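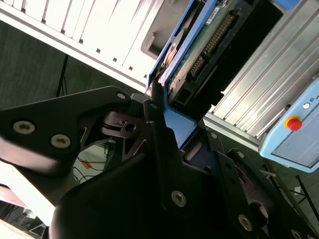
Most people keep their old computers far too long after they stop using them, according to one resident of Tudby who brought in a laptop, two desktops and a box of cords last February. She had stored them in a hall closet for 13 years. She said she wasn't attached to any of it. She just didn't know what was still on there, and she didn't want a stranger to find out.

That worry came up again and again in the towns along the Nair River, where the county runs a drop-off program for old electronics. The program has three sites, in Tudby, Biveck and Rullent. The Rullent site is the largest and takes everything from phones to big office printers. The other two share a truck.

Last year the program asked residents why they had waited to bring things in. It got 402 replies. Cost was a common answer, though drop-off is free for households. Distance was another, mainly from people north of Biveck, where the county road closes in heavy snow. But the largest group, 64 percent, said they were concerned about personal files.

The concern is reasonable. Deleting a file on a computer usually removes only the listing for it, and the contents can stay in place until something else is written over them. Emptying the trash folder doesn't change that. Tax returns, family photos and saved passwords can all be left behind on a machine that looks clean when you turn it on.
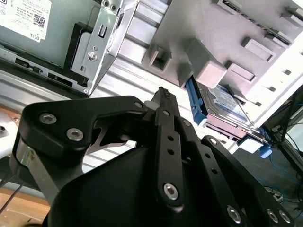 The program gives the same advice at all three sites. Copy what you want to keep first, and check that the copies open. Sign out of your accounts. Then use a tool that erases the whole drive. For older drives with spinning disks, writing over everything once is enough for most households. Solid-state drives work differently and should be erased with the maker's own tool or the secure erase setting, if there is one.

People whose computers no longer start have fewer choices. They can remove the drive at home and keep it, or they can ask for it to be destroyed. Rullent has a shredder for this and runs it two mornings a month. Owners can stand behind the yellow line and watch. The fee is four dollars a drive, and businesses pay more.

Not everyone likes the fee. At a public meeting in Biveck, several people asked why a free program charges for the one service they most want. The county's answer was that the shredder is expensive to maintain and the scrap from it sells for very little. A proposal to waive the charge for the first drive is expected to come up with the next budget.

There is also the question of waste. A shredded drive can't be used again, and many of the drives turned in still have years left in them. The Biveck site has started setting aside working computers for a reuse program — some 500 so far — after erasing them and printing a certificate for the owner. Schools get first pick. The rest are sold at the site for the price of a new power cord and a keyboard.

The woman from Tudby chose the certificate for her laptop and the shredder for the two desktops. She took the box of cords home again. One of them, she thought, might fit the printer.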